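### 3.2 What people keep within reach

I went into the Brodholm interviews expecting folks to talk about storage. They mostly talked about habits - the tea they reach for first, the door they never quite close. Across 222 households we logged 2,635 mentions of everyday objects, and 382 of those were tied to a daily drink. I found that share surprisingly high! The Vemell households talked about tea even more, though I only have 2 long interviews from there, so I wouldn't lean on it. 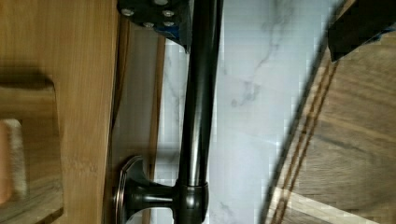
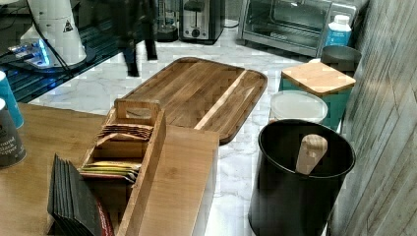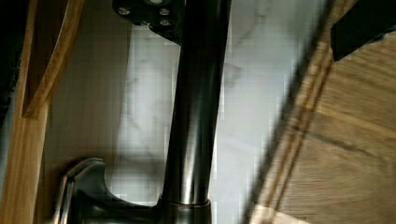
**Figure 4.** Dark metal fittings (first and last) and a counter with a cutting board and tea organizer (middle).

### 3.3 Coding the interviews

I coded every transcript twice, once in March and again after the Lastov set came in.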